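Leitner to move all of its beer from bottles to cans by spring

Leitner, the brewer behind the Pranau line of lagers, will stop bottling beer at its Pasach plant and switch to cans for everything it sells in stores, the company said in a statement.

The last bottles are due to leave the plant in November. Bars and restaurants will still get Pranau in kegs, and the change does not affect the wheat beer made for Leitner under contract in Wamidura.

Cans already make up 79 percent of the company's store sales. Leitner said the bottling line needs new filling heads and a new washer, and that it decided against paying for either. The space will be used for a second canning line able to fill 275 cans a minute.
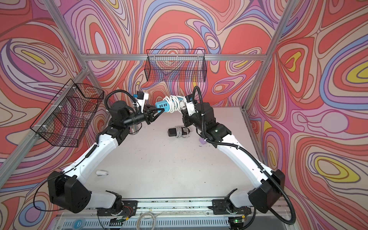 The brewery employs 200 people in Pasach, 60 of them in packaging. No layoffs are planned, according to the statement. Packaging workers will be trained on the new line over the winter, and a night shift that was dropped two years ago may come back once it is running.

Store owners in the area have mixed feelings. Several of the smaller shops make a little money on returned bottles and have storage built for the crates. Leitner will take back empty bottles and crates until the end of March and pay the full deposit on both. After that, shops will have to send them to the regional depot in Wamidura, which pays less for crates.

Prices for Pranau Pale and Pranau Dark will stay the same through the winter. The holiday bock, sold until now only in large bottles with a wire cap, will come in a tall can this year and cost slightly less.

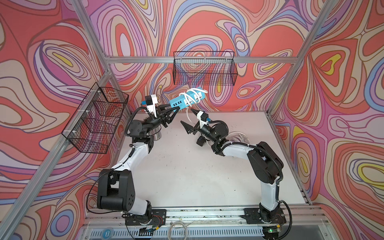
Two robot arms at a white tabletop, with wire-mesh baskets mounted on the walls.

Glass supply has been a problem for small brewers across the region since a furnace near Wamidura closed. Two other breweries there have cut back on bottles, though both still sell their stronger beers in glass.

Leitner's brewery shop in Pasach will keep selling bottled beer until stock runs out. It opens at 10 a.m. and will accept empties at the side entrance during normal hours.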